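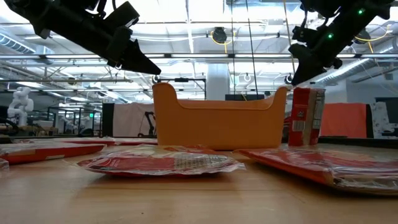
Prullent Publishes Practice Guide for Two-Arm Packing Cells

June 2, 2025 – Prullent today released the first edition of its practice guide for two-arm robot cells that handle bagged and boxed retail goods. The guide sets out how a cell should be laid out, checked, run and stopped when people work in the same room. It was prepared with Plikico, which builds grippers, and Nogueira, which operates packing lines for mail-order sellers.

The document has 104 numbered clauses in 4 parts: layout, start-up checks, handling and records. Each clause is marked either "required" or "advised." A site may claim conformity only if it meets every required clause in all parts. Partial claims, such as "meets the handling part," are not allowed under the terms of use.

Scope

The guide covers fixed cells with two arms that share one work surface. It applies to goods in film bags, small cartons and open bins. It does not cover mobile robots, single-arm cells, or food that is not in a sealed package. It does not replace national law or any machine safety standard that already applies to the site. Where the guide and a legal rule differ, the legal rule is to be followed.

Layout

Part 1 deals with the shared zone, meaning the part of the table that both arms can reach. The shared zone must be drawn on the cell plan and stored with the control program. Only one arm may enter it at a time unless the program includes a tested rule for joint moves. The target bin must have a set position, and the program must confirm that position at the start of each shift.

Cables that hang above the work surface must be tied back so that no loop can enter the reach of either arm. Status lights must be visible from the operator's normal standing place. The meaning of each light color must be posted at the cell in the language used on site.

Start-up checks

Part 2 lists the checks to be made before power is applied to the arms and again before the first pick. These include gripper finger wear, tool mounting, the emergency stop circuit and the state of the work surface. Loose film, labels and packing scraps must be cleared. A cell that has been idle for more than 90 minutes must repeat the short form of the check. The short form is printed as a single page at the back of the guide and may be copied freely.

Handling

Part 3 is the longest. Clear film reflects light and can hide the true edge of an item, so the guide requires that grip points for film-wrapped goods be tested under the lighting in normal use at the site. Tests made under other lighting do not count. Tall, narrow cartons must be gripped below the top edge, and the arm must not push a standing carton to change its position.

After 2 failed picks on the same item, the cell must pause and call an operator. The program may not raise grip force on its own to clear a failed pick. If an item falls outside the work surface, both arms must stop before anyone reaches for it – a stop of one arm alone does not meet the clause.

Records

Part 4 requires a log of every stop, every failed pick that led to a pause, and every change to the control program. Entries must show the time, the arm involved and the action taken. Video may be kept as a supplement but does not take the place of a written entry. Sites that record video must post a notice at each entrance to the room and state how long the files are held.

Trial use

A draft was tried at Nogueira before release. Several clauses were changed as a result. The rule on repeat checks was moved from Part 3 to Part 2, and the wording on shared zones was made shorter. A clause on bin color was dropped, as the trial gave no clear ground for keeping it. Plikico supplied the wear limits used in the gripper check and will review them for the next edition.

Availability

The guide can be requested from Prullent at no charge. Written comments are open until the end of July and should cite the clause number. Comments without a clause number will be read but will not receive a reply.

About Prullent

Prullent writes and maintains working rules for automated handling sites. It does not sell equipment and does not certify products.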